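We use cookies to make this site work and to remember your settings. Accept all | Only necessary | Read more

Our badminton corner, a small gallery

Welcome to the gallery page of our club. I am Zübeyde Ağca, and I take care of the equipment together with Vilmos Dobos. We play in the old school gym in Fanholm, on two courts, and we have 41 members. Many of the new members ask us about shuttlecocks: why we use the plastic ones, how we keep them, and when we throw them away. I promised to put the answers on one page, next to a picture, so that I do not need to write the same letter many times.

English is my third language, so please forgive me if some sentence sounds strange. Vilmos has read the text and corrected the worst places.

Why plastic

When the club started, we played only with feather shuttlecocks. They fly beautifully, and I still love the sound they make on the strings. But beginners hit with the frame of the racket very often, and a feather does not forgive this. In one January we finished all our boxes before the month was over, and for the last two evenings we had to borrow from the table tennis people, who by some luck had a tube in their cupboard.

After this we changed to plastic for all training evenings. The feathers come out only for the spring tournament and for the matches against Prandano. Some of the older players complained at first. Vilmos complained the longest, and now he uses plastic also at home in the garden.

Why yellow

We tried white ones for half a season. Our gym has pale walls, and the ceiling is painted in a cream color, so a white shuttlecock disappears when it goes high. Yellow is easier to follow, above all in the evening when only the old lamps are on. Players who wear glasses told us the difference is big. If you buy your own, please buy yellow too, so that on the neighbor court they also see it coming.

Where they are kept

The shuttlecocks live in the cupboard behind the stage, on the second shelf. The key hangs in the office, and the person who opens the gym brings it. Please do not leave them on the radiator or in a car in summer. Plastic becomes soft in the heat and the skirt loses its round form, and then it flies like a leaf.

In the tube they should all look in the same direction, with the cork of one inside the skirt of the next. If you put one in the opposite way, the skirts press each other and become flat on one side. A tube that is too full has the same problem. When it is difficult to close the lid, take one out.

How we check them

Once in the season we take everything out, put it on a table with good light, and look at every piece. Last time we had 200 of them to look at, and it took one whole afternoon with a long break for tea. Vilmos likes to do this work slowly. I am faster, but he finds more damage than I do.

First we look at the skirt. You hold the shuttlecock by the cork and turn it, and the open end should stay a circle. If it is an oval, you can press it carefully with the fingers and leave it until the next day, and often it comes back. If one of the ribs is broken, there is nothing to do. A piece of tape makes that side heavier, and the shuttlecock begins to wobble.

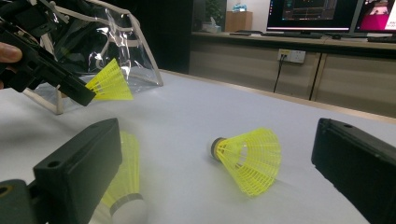

Then comes the cork. It should sit tightly and not move when you push it with the thumb. A small mark on the round part is normal, but a deep cut is not good, because the next hard smash will open it. The last check is a throw. We throw it softly across the room, cork first or skirt first, it does not matter. A healthy one turns itself in the air and arrives with the cork in front. A tired one shakes its head all the way.

After this we make three groups. The good ones go back to the training tubes. Those with a small fault go to the children's hour on Saturday, where they have a second life in throwing games and nobody minds how they fly. The broken ones we collect in a bag, and the art teacher of the school takes them. She made lamps from them with her class, and one is now hanging in the entrance. Please look at it when you come, it is really pretty.

What to buy

People ask me which kind is the best, and I do not want to give a name, because every gym is different. On the lid there is often a colored ring or band which shows the speed. For our gym the middle speed is right. In winter, when the heating is weak, the same shuttlecock feels slower, and some of our stronger players then take the fast one. Buy one tube first and play with it two or three evenings before you buy a big box. I once bought a big box because the price was nice, and we are still using it for the children.

If you want to order together with the club, write your name on the list beside the door. We send the order when the list is full, and you pay when you get your tubes.

Visit us

Training is on Tuesday and Friday evening, and you can come two times without paying to see if you like it. Rackets we can lend, but please bring indoor shoes with a light sole. More galleries will follow when I find the time. The next one will be about strings and grips, and Vilmos is already looking for his old rackets in the cellar.

Zübeyde Ağca, April 2021

Get our club news by e-mail. Enter your address and press Subscribe. You can unsubscribe at any time.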